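Forkumero Grant Desk - Yearly Licence

Forkumero Grant Desk is an online service for small foundations and local clubs that give out grants to community groups. It keeps the applications, the letters and the payments in one place, so your board can read everything before the meeting.

The yearly licence covers 2 programmes, for example one for sport clubs and one for youth projects. Each programme has its own form and its own closing date. You can receive up to 1,000 applications in a year, and files such as budgets or letters of support can be attached to each one. 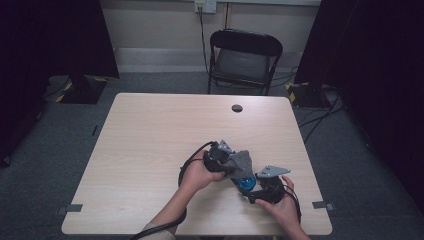 Up to 8 readers can give marks at the same time. They do not see the marks of each other until the round is closed - this can be changed in the settings if your board prefers to work openly. When the decision is made, the letters to the applicants are prepared from your own text.

The service is made by Flurnero in Luik. Help is given by e-mail in English, French and Dutch, on working days until 5 pm. Foundations which start in April receive the first training session without cost.

Also available: Forkumero Dolholm, the smaller edition with one programme and 2 readers.

Delivery: access by e-mail after payment
Licence period: 12 months
Ask for a quotation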